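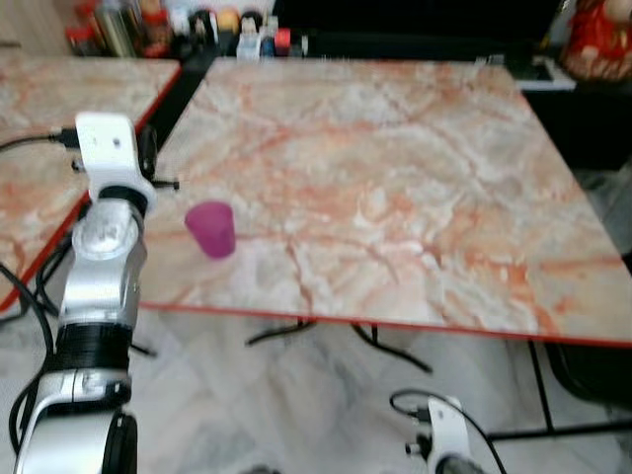 Most of what goes wrong with a robot arm in a house goes wrong in the cable, and the cable nearly always goes at the wrist. I have had a pair of arms working at the dining table since November, and in that time the motors have given me no trouble, the software has given me the usual trouble, and one black cable at the wrist has cost me most of a month. On the left arm it plugs into the side of the white wrist bracket and swings off to the left, with more cable hanging down the arm toward the floor. It looks relaxed. Do not be fooled by a cable that looks relaxed.

The fault showed up as the gripper opening when it shouldn't. I would send the arm after a plastic cup, it would close, lift, turn toward the second table, and let go. Always on the turn. I blamed the gripper and bought new finger pads from Brulside. I blamed the cup. I then spent an evening re-entering numbers in the Gomata control program, which accepted all of them and changed nothing, except that the arm now also dropped the cup more slowly.

What follows is what I would do in order if I had it to do over.

Wiggle first, spend later

Power on, arm parked, gripper closed on something soft. Take the cable a few inches back from the plug and bend it gently each way. Keep your other hand, your sleeves and your hair away from the arm while you do this, and have the stop button where you can hit it without looking. Mine let go on the second bend. That was the diagnosis, and it took less time than making coffee.

If bending does nothing, turn the power off, pull the plug, look at the pins, push it back in until it clicks. Plenty of "broken" cables are only a plug that has walked out a hair.

The slack rule

Turn the wrist by hand, with the power off, as far as it goes both ways. At the worst point the cable should still have a lazy curve in it. If it goes straight, you will be buying another one. My first one was pulling straight at the far end of every turn, 1,592 times according to the log, and I was surprised when it quit.

Too much slack is its own problem. A big loop will find the edge of the table and hook it. I leave five inches past the worst point and tie back the rest.

Tie to the arm, never across a joint

Use hook-and-loop strap. Zip ties bite into the jacket, and you will pull them too tight because everyone does. Strap the cable to a stiff part of the arm, leave a loop, then strap it again on the next stiff part. The joint in between gets nothing. If you wrap a strap around a joint because it looks neater, the joint will undo your work and possibly the cable.

Floor cables

Cables that run out under the front of the table are the ones people catch with a toe. An arm that gets yanked will not always stop politely. Flat rubber cord cover is 18 dollars for a length that does a whole table, and it can be rolled up when company comes – or left down, if you have given up on company.

Do not use duct tape on polished stone. It holds beautifully for a week and then leaves a gray stripe that takes rubbing alcohol and a bad mood to get off.

Use a cup that can't hurt anybody

All my testing is done with an empty plastic cup. Glass bounces once. Anything with liquid in it will be dropped over whatever is plugged in, and a mug of tea weighs more than you think when it comes off a turning arm. Once a new cable has done a full day without a drop you may promote yourself to something nicer. I haven't.

Things to stop doing

Catching the cup. Your hand goes right into the path of the arm, which does not know you and has somewhere to be.

Leaving it running while you answer the door.

Fixing the split with electrical tape. The jacket will look fine and the wire inside will go on breaking. I got 26 more turns out of a taped cable and then a gripper that wouldn't open at all, holding on to a sponge until I cut the power.

Spares

Order two. The Farnano ones fit but are stiff in a cold room, so flex them by hand before fitting. Kahsay sells a softer one with a right-angle plug that sits closer to the bracket. Put a bit of masking tape on each with the month you fitted it, and throw the old one away the same day. I kept mine in the drawer with the good ones, and you can guess which I put back on in January.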